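Atthorpe and District Military History Society
Minutes of the General Meeting
Held in the Reading Room, Atthorpe, on Nov 6, 2019

The meeting was called to order by the President at 7.35 pm. A quorum was present. Apologies were received and are recorded in the attendance book.

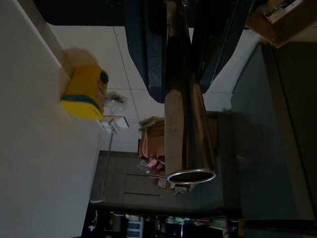
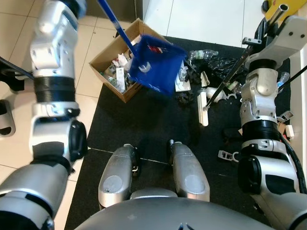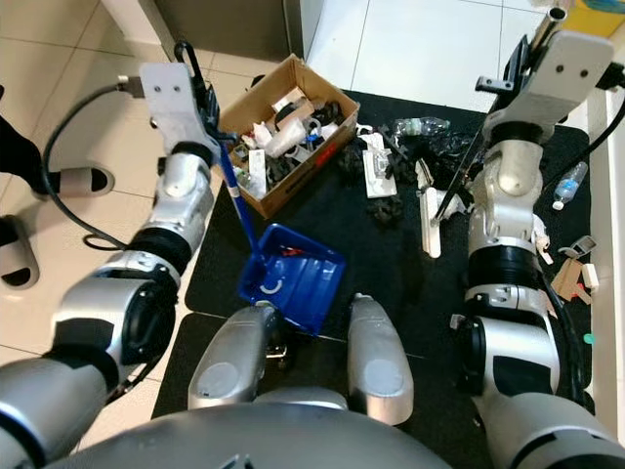
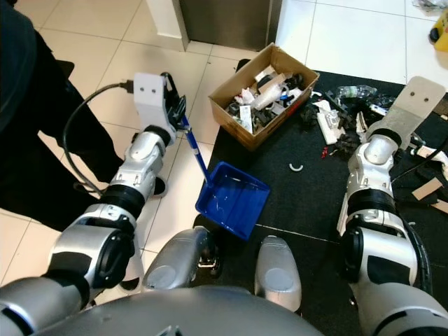
1. Minutes of the previous meeting

The minutes of the August meeting, as circulated, were taken as read. One correction was requested under item 6, where "convoy escort" should read "convoy assembly". With that amendment the minutes were confirmed as a true record.

Moved, seconded and carried.

2. Matters arising

2.1 Honour board. The Secretary reported that the spelling of two surnames on the district honour board had been checked against the enlistment papers. One was found to be correct as painted. The other differs from the attestation form but agrees with the man's own signature on his discharge. It was resolved that the board be left unaltered and that an explanatory entry be made in the Society's register.

2.2 Pridetley Library display. The Pridetley Library has confirmed that the glass cabinet on the ground floor is available to the Society for the whole of the coming winter. The library asks that no original medals be shown, as the cabinet has only a simple lock. Replica ribbons and photographic copies are acceptable.

2.3 Overdue loans. Three books remain outstanding from the lending shelf. Reminder letters have been sent a second time.

3. Correspondence

Inward:
(a) From a member of the public in Pridetley, asking whether the Society holds any record of merchant seamen from the district lost in the North Atlantic.
(b) From the Stidach Historical Association, proposing a joint publication (see item 6).
(c) From the printers, advising of revised rates for the journal.
(d) A note of thanks from the primary school for the talk given on rationing.

Outward:
(a) Reply to the Pridetley enquirer, enclosing a copy of the index cards for four seamen and suggesting further sources.
(b) Acknowledgement to the Stidach Historical Association.

It was resolved that the inward correspondence be received and the outward endorsed.

4. Financial report

The statement to the end of the previous month was tabled. Income from subscriptions was slightly ahead of the same period last year. The principal item of expenditure was archival boxes and sleeves. The Society approved payment of the hall hire account and the renewal of public liability cover.

A member asked whether the journal was meeting its costs. The Chair advised that it was doing so at the old printing rate but would not at the new one. After discussion it was resolved that the print run be set at 90 copies for the next number and that members willing to receive the journal electronically be invited to notify the Secretary in writing.

5. The Levchenko Papers

The Archives Officer spoke to a written report on the Levchenko Papers, a collection of letters, pay books and convoy notes kept by a ship's radio operator between 1941 and 1944 and donated to the Society by the family.

5.1 Extent. The collection comprises 80 letters, two pay books, a notebook in pencil and a bundle of loose signal forms. The letters have been placed in date order as far as the postmarks allow. Several were opened by the censor and have passages cut away. Where this has occurred, the place and length of the excision have been noted on the sleeve.

5.2 The notebook. The notebook covers three crossings in convoy. Entries give the weather, the hours of watch and occasional remarks on the position of other ships in the column. It was observed that the dates given for the second crossing do not agree with the letter sent from port at its conclusion. The Archives Officer considers the letter to be the more reliable, the notebook having evidently been written up some days afterwards. A member suggested that the discrepancy might arise from ship's time and offered to compare the entries with published convoy records.

5.3 Access. It was resolved that the letters be made available to readers by appointment, and that the notebook be withheld from general handling until a full transcription has been completed. Pencils only are to be used in the Reading Room while the papers are out.

5.4 Copying. The family has given written consent to reproduction for educational use. Commercial use is to be referred back to the family in each case.

Action: Archives Officer to prepare a handlist for the next meeting.

6. Joint publication with Stidach

The proposal is for an illustrated booklet on the home front in the two districts, with chapters on the air observers' post, the scrap drives, women's employment at the cannery and the arrival of evacuated children. The Stidach association would supply two chapters and meet half the cost of printing.

General support was expressed. Concern was raised that the chapter on scrap drives relied heavily on a newspaper account written well after the war, and that the figures quoted in it for aluminium collected had not been traced to any contemporary return. It was agreed that those figures should not be printed unless a wartime source could be found.

Resolved:
(a) That the Society accept the proposal in principle.
(b) That a sum not exceeding $500 be set aside toward printing.
(c) That the draft text be read by two members of each organization before it goes to the printer.

Carried, with one abstention.

7. Lecture programme

The programme for the first half of the coming year was presented. Subjects are the corvettes and their crews, coastal radar, hospital ships, and the postal service in wartime. The admission charge for visitors will remain at $5, with no charge to members or students. The Chair reminded speakers that the projector must be booked in advance.

8. General business

8.1 The cenotaph gardens require new edging. The matter is to be raised with the council.

8.2 A member tabled a brass button found in a garden at the south end of Atthorpe and sought assistance with its identification. Opinions differed. The button was retained for comparison with the reference set.

8.3 The key to the map cabinet has been replaced. The spare is held by the Secretary.

9. Next meeting

The date of the next meeting will be notified by circular. Items for the agenda are to reach the Secretary in writing beforehand.

There being no further business, the meeting closed at 9.20 pm.

Confirmed as a true record:

Chair ____________________ Date ____________________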